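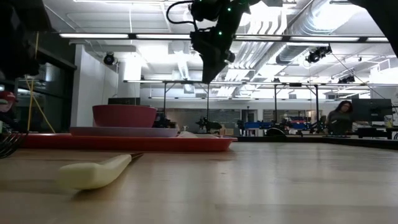
I finally rewrote the bit of Lanow that decides where the gripper should stop before it closes, and it's eaten most of my week! The old planner took the centre of whatever it spotted and came straight down on it, fine for a box, hopeless for a bowl. With a red bowl sitting on a pale pink plate on a red tray, the mask kept leaking from one thing into the next, so the middle it found was often somewhere silly. Now it looks for the rim first and picks a point along that - a much smaller target, but one you can pinch.

The other change is that both arms share one clock. I had them 54 milliseconds apart (my own fault, a buffer I'd forgotten) and you'd be amazed how much trouble that makes when one is reaching for a bowl and the other is waiting its turn with its fingers open.
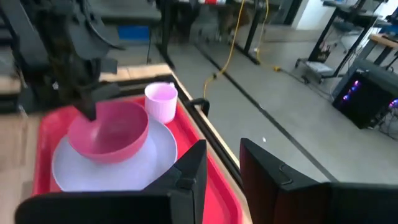
Still on the list

The config file is 1721 lines long and I'm scared of at least 51 of them. I also want replay to run at half speed without the log viewer falling over, so that's Saturday gone.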